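Dondgate Toy Swap list: archive
Previous message | Next message | Thread index | Reply to list

Re: pink box for the February table
2024-09-27, Hedvika Brabec

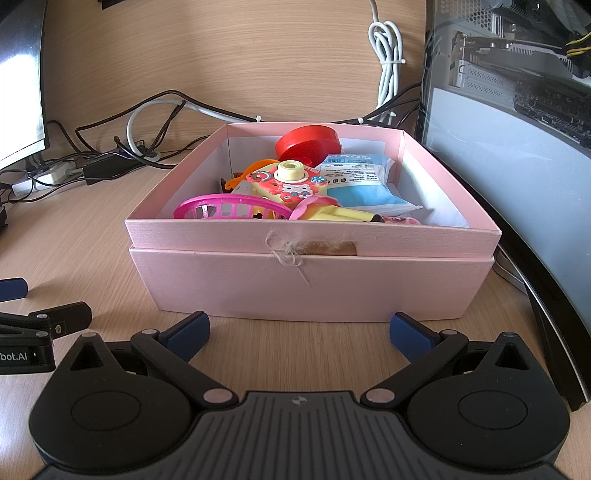 Pink box on the desk, lid nested on top of the base, toy camera in the middle.

Ruaridh, this is the one I meant. It's cardboard, with a white lining, and I would like to keep the toys together in it. Your questions are below with my answers.

Ruaridh Urquhart wrote:
> I have 11 boxes listed for the small children's end and nothing
> written against the pink one. Could somebody say what is in it?
> Crisóforo thinks it is all play food. Also, does the lid still
> go on, and does it need a new label?

It isn't all play food. There is the ice cream cone, pink and yellow, but also the camera with the cat face and flowers on it, a magenta basket sort of thing with slats, and a round red container with a flat lid. An orange plastic piece is sticking up behind the camera and I don't know what it belongs to. If anyone gave us a set with an orange part missing, please write to me off list.

The light blue packet is still sealed. I would rather it went out that way, so please don't open it to check.

I haven't tried the lid with everything in. The front has a strip of tan tape across the join and a tuft of frayed white string stuck next to it. I'll take both off with a bit of warm water on a cloth, but the printed surface may come away with the tape. If it does, Rigoberto has offered a plain box of much the same size.

For the label, put "mixed toys, pretend play" and number 138, which was free when I looked at the list.

Refugio has the key to the Vorkberg Road cupboard until the end of the month. I can take the box over any evening after six.

Hedvika

Previous message | Next message | Thread index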